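How a Town Gets a Walking Trail

Have you ever followed painted footprints or little signs around a town on holiday? That is called a walking trail. Somebody had to plan it.
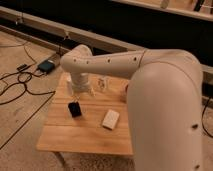 A reader in Nelel wrote in to ask why the trail in her town goes the long way to the harbour when there is a short street that runs straight there. She said her legs would like an answer. The short street has 441 steps in it, and people with prams or wheelchairs can't use steps, so the planners went around the hill.

What is a trail for?

When people visit a new place, they don't know where the good bits are. A trail joins them up. You start at one spot, usually near a station or a car park, and follow the signs from stop to stop. A stop might be an old bridge, a statue, a market or a lookout.

Trails help the town as well. Visitors who are out walking get hungry and thirsty, and they buy lunch from the shops they pass. Some of that money pays the wages of people who live there.

Choosing the stops

The town of Kurov has 18 stops on its trail. The first list was longer, but some places had to be left off. One was a private house, and the family living in it did not want strangers looking over the fence. Another was across a busy road with no safe place to cross.

Planners also look at how far apart the stops are. Grown-ups can walk for a fair while without getting bored, but children like something to look at more often. In Kurov the longest walk between two stops takes 15 minutes, and there is a playground halfway.

Testing the walk

Before the signs go up, people try the route. They walk it in the morning and again at night. They walk it in the rain. They write down where the footpath is bumpy, where there is no shade and where the toilets are.

In Beltar the testers found that one part of the trail went under water at high tide. The map now has a second path on it, marked with a dotted line.

Making the signs

A trail sign has to be easy to read. The letters need to be big, and the colour of the letters has to stand out from the colour behind them. Dark blue on white works well. Yellow on white does not.

Many signs have only a few sentences on them. People are standing up while they read, and there may be others waiting behind. Some signs have raised dots called braille, which people who are blind can read with their fingers. If the town has visitors from other countries, the words may be printed in more than one language.

Looking after it

Signs fade in the sun. Trees grow over them. Paint on the footpath wears off under all those shoes. Annan repaints its trail every March, before the busy season starts, and the job uses 30 litres of paint.

Make your own trail

You can plan a small trail around your school or your street.

Pick five places you think a visitor would like. Draw a map and mark them on it. Work out the best order, so nobody has to walk back the same way. Write two sentences about each place.

Then ask a grown-up to walk it with you, using only your map. Let them lead, and see where they get lost. Those are the parts of the map to fix.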